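Quem somos

Oi! A Mivik começou em março, numa bancada emprestada da oficina Konach, quando eu cismei que dava para montar uma garra robótica em casa sem gastar uma fortuna (gastei 800 reais só na primeira versão, mas tudo bem). Hoje somos uma turminha que divide ferramentas, café e parafusos perdidos.

Nosso xodó se chama Iva. É uma garra de mão, com braços articulados pretos e buchas cor de cobre, e a gente treina com coisa de cozinha mesmo: garfo, colher, tampa de pote...
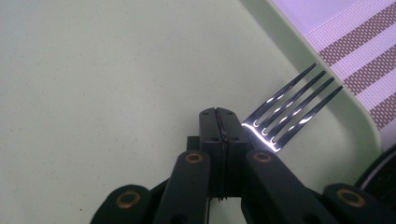
Garfo é o mais chatinho, viu? É fino, liso e brilha demais! Já refizemos as pontas dos dedos um monte de vezes e eu ainda quero mexer na folga das articulações.

A oficina tem 48 metros quadrados e fica aberta para quem quiser montar a sua. Traga seu projeto e apareça!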